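Rapport de projet : la vaisselle dépareillée du foyer Fommont
Licence 3, atelier « Objets du quotidien »

1. Point de départ

Le foyer Fommont possède 453 pièces de vaisselle et aucune série complète. Notre groupe devait comprendre pourquoi, puis proposer un rangement qui survive à plus d'une semaine de vie étudiante. Le budget accordé était de 50 euros. Nous en avons dépensé 12, en étiquettes, et la moitié du rouleau s'est décollée au premier passage à l'éponge.

2. Méthode

L'inventaire a été fait en janvier, un vendredi, entre le service de midi et le retour des affamés. Chaque pièce a été classée par forme (plate, creuse, bol, indéfinissable), puis par décor. La catégorie « indéfinissable » a été supprimée après une discussion assez vive sur un ravier.

3. Résultats

Les assiettes blanches unies s'empilent bien et personne n'y tient. Elles disparaissent donc régulièrement dans les chambres. Les assiettes à dessin, elles, reviennent. Une assiette creuse crème, avec son poussin blanc à chapeau jaune orangé et nœud doré, a été réclamée par trois étages différents, dont un qui prétendait ne pas prendre part à l'enquête.

Côté rangement, les assiettes profondes à bord large posent le vrai problème : posées à plat, elles mangent l'étagère, et sur la tranche elles roulent. Le casier vertical Solanki prêté par la résidence Gammont les tient debout, à condition de ne pas en mettre une de trop. Nous en avons mis une de trop. Elle figure désormais à l'inventaire sous la mention « ébréchée ».

4. Limites

Le tri par décor suppose que l'on regarde le fond de l'assiette avant de la ranger, ce qui s'est révélé optimiste. Le plan Jiltusow, prévu pour tout le bâtiment, demanderait une deuxième étagère et des étiquettes qui collent.

Annexe : vaisselle à décor
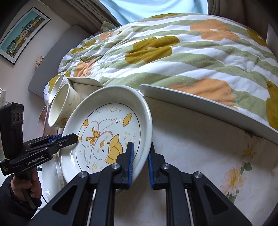 Comment ranger des assiettes creuses dépareillées sur une étagère étroite ?
Le plus simple est de les placer debout dans un casier vertical, les plus larges au fond, en laissant un cran libre au bout de la rangée.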